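Tokens, tallies and canteen money: notes from the Rilenau table

Our September meeting was given over to tokens, and several members who couldn't make it have asked for something in writing. What follows is put together from the notes handed around on the night, with a few additions from the discussion afterwards. Corrections are welcome and will go in the next issue.

Most of us came to tokens by accident. You buy a mixed lot for the coins in it, and at the bottom are four or five brass pieces with a company name on one side and nothing much on the other. For years these went straight into the junk tin. Dealers still price them by the handful in many cases, although the better-known issues have been picked over and a good merchant's token in nice shape can cost more than the silver coin it once stood in for.

The main subject of the evening was the Rilenau issues. For those new to the club, the Rilenau works ran its own store and canteen and paid part of each man's wages in pieces that could be spent at either. The store pieces are brass and round. The canteen pieces are an aluminium alloy, a little smaller, and have a centre hole so they could be strung. Both were struck in the same five values, and both carry the name of the works around the rim. The store pieces also have a wreath, which seems to have been a stock design used by the die cutter for other customers.

The member who brought the collection has recorded 463 pieces over the years, counting his own and those he has been allowed to handle in other cabinets. Of these, 248 are store brass and the rest are canteen pieces. That's a fairly even split considering how much softer the canteen metal is and how many of them must have been bent and thrown out. The lowest value is by far the commonest in both series. The highest value in the canteen series is known from just 2 pieces, and one of those has been holed a second time near the rim, so it may have ended up on a key ring or a watch chain.

There was some talk about whether the lowest value was struck more than once. The lettering on some pieces is noticeably thinner, and the last letter of the name sits closer to the wreath. Two dies are the simple explanation. A worn die that was recut is the other, and a couple of members preferred it. Without any record from the maker we can't settle it, but anyone with a Rilenau brass at home could check the gap between the final letter and the wreath and let us know what they find. A plain measurement in millimetres is enough.

The Pultanitz pieces came up next. These are often catalogued with Rilenau because the two works were owned by the same family for a time, but they're a different kind of thing. Pultanitz never had a store. Its pieces are pay checks, meaning the numbered discs a worker picked up at the gate and handed in at the pay window to show who he was. They had no spending value at all. The number on them is a personal number and says nothing about money, and a fair few have been sold over the years with the number described as a denomination. If a piece has a number and no unit of currency, and the same design turns up with a long run of other numbers, it's most likely a check.

Condition is judged a bit differently with this material. A check that lived in a pocket for twenty years is going to be worn, and collectors are generally relaxed about that. What hurts the price is cleaning. Brass that has been polished goes an odd yellow and loses the detail in the lettering, and it never quite tones back the way it was. Somebody asked about zinc pieces with the white powdery bloom on them. The advice was to keep them dry, keep them apart from the rest, and leave them alone. Soaking makes it worse. Loose dirt on sturdier metals can come off with distilled water and a soft brush, patted dry afterwards with a cloth that hasn't had fabric softener on it.

On storage, the usual warnings about soft plastic flips apply. The older ones give off something that turns copper alloys green and sticky, and tokens suffer just as much as coins. Paper envelopes are cheap and fine for most things. Odd-shaped pieces are a nuisance in any holder, and several members have gone to small lidded boxes with a bit of foam cut to fit. Write the label before you put the piece away, including where you got it. A token with a known source is worth a good deal more to the next person than one without.

Weighing is worth the trouble too. A kitchen scale won't do, but the small pocket scales that read to a hundredth of a gram are inexpensive and accurate enough for our purposes. Weight was what finally separated the original Rilenau brass from the souvenir copies made for the town's anniversary. The copies look quite good but come out over half a gram light, and the edge is smoother. They aren't marked as copies. If you bought yours from a souvenir stall or inherited it from someone who did, put it on a scale.
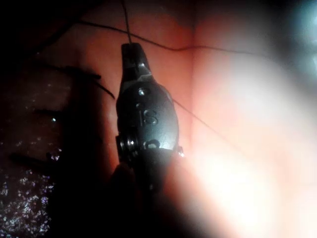 The last part of the night was a short session on identifying pieces that carry nothing but a number. The general view was that you start with the metal and the hole. Brass with a neat punched hole is usually a check of some sort. Iron or lead with a rough hole could be anything from a cloakroom tag to a seal, and many of those will never be pinned down. Shape helps when it's unusual, as certain trades kept to certain shapes -- ovals and octagons for mine checks in some districts, for example -- but there are so many exceptions that it can't be relied on by itself. The style of the numerals gives a rough idea of age if you have dated pieces to put beside them.

For reading, the best thing in our library is still the Chong handlist, which covers works and canteen pieces by district and has line drawings of most types. It is out of print and our copy is falling out of its binding, so please use it at the meeting and don't take it home. The supplement is in better shape and can be borrowed for a month. Neither has prices in it, which most of us see as a point in its favour.

A few housekeeping matters. The next meeting will be in the usual room at Nivoscombe, doors at 7 p.m., and the topic is transit tokens and ferry tickets. Bring what you have, including things you can't identify. Table space is free for members but let us know ahead of time if you need a whole table. The heating in that room has been unreliable, so bring a sweater.

We're also short of trays. If you borrowed any of the blue felt ones after the spring show, please bring them back. There should be a stack of them in the cupboard beside the kitchen and at the moment there's one, and it has tea on it.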